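November 2024

Up too early again. Coffee, toast, then straight into the cold front room with the heater on and my coat still on for the first hour. Meant to write every night this month and have managed maybe a third of it. Fine. Catching up.

The bread. Still no good. Amparo Ayala gave me a jar of her starter back in September and swore I couldn't kill it, and I haven't killed it, but the loaves come out like doorstops. Flat on one side, big hole under the crust, gummy in the middle. Tried a longer rise on the last one — overnight in the fridge, then on the counter till lunch. Better crust. Same middle. She says my oven lies. Bought the cheap dial thermometer and she's right, it runs cold and then overshoots. So half of that is solved, or at least I know who to blame.

Phoned Mom. She's fine, knee is fine, the neighbor's tree is not fine and is leaning on her fence again. Talked for more than 2 hours, mostly about the tree. Said I'd come out for the weekend after next and look at it, as if looking at it will do anything. She wants me to bring the good ladder. It doesn't fit in the car. I didn't say so.

Still thinking about the choir. Hourani sent the new music around and the alto line is all over the place, eight pages of it and a key change right where we have to turn. Sang it through in the kitchen. Then sang it through in the car. Getting worse, if anything. I think I'm learning the wrong notes really well. Must ask for the part tape before the next rehearsal or I will be useless in front of everyone.

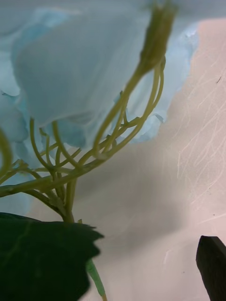
Choir again, becuase I can't leave it alone. Concert's in the old hall and it eats sound, everything goes up into the roof and doesn't come back. We stood in a half circle last year and I couldn't hear the tenors at all, just the woman next to me breathing. Hourani wants us in four rows this time. I'd rather be up front where I can see her hands. And we still haven't settled what to wear — somebody said all black, somebody said black with one color, and then it went quiet. I'd go for the color. Powder blue, like the ruffled petals on that big fake flower, a scarf or something pinned at the collar. Not navy, we did navy, we looked like a bank. Will bring it up and get ignored.

What else. Library books overdue, two of them, one not even opened. Paid the water bill. Lost the receipt for the boots and of course the left one is letting in water at the toe. Wore them anyway. Wet sock all afternoon.

Started the soup with the leftover squash and it was too sweet so I threw in vinegar, then too much vinegar, then a potato. Ate it. Froze the rest in the yogurt tubs with no labels, which I will regret in January when I want yogurt.

Read a bit of the mountain book before supper. They've been stuck in the same hut for eighty pages now and the one with the bad foot has started talking to the stove. I like it more than I did. Slow but I keep wanting to go back to it, and I haven't had that with a book since summer.

Slept badly last night, the wind had the gutter going, tap tap tap right over the bed. Got up and stood at the window like that would help. Need a screw for the bracket, a long one. Ask at the hardware store tomorow. Also need yeast, just in case, don't tell Amparo. Also stamps.

Alto line once more and then bed. Bars after the key change only. Loaf is in the fridge, take it out when I get up.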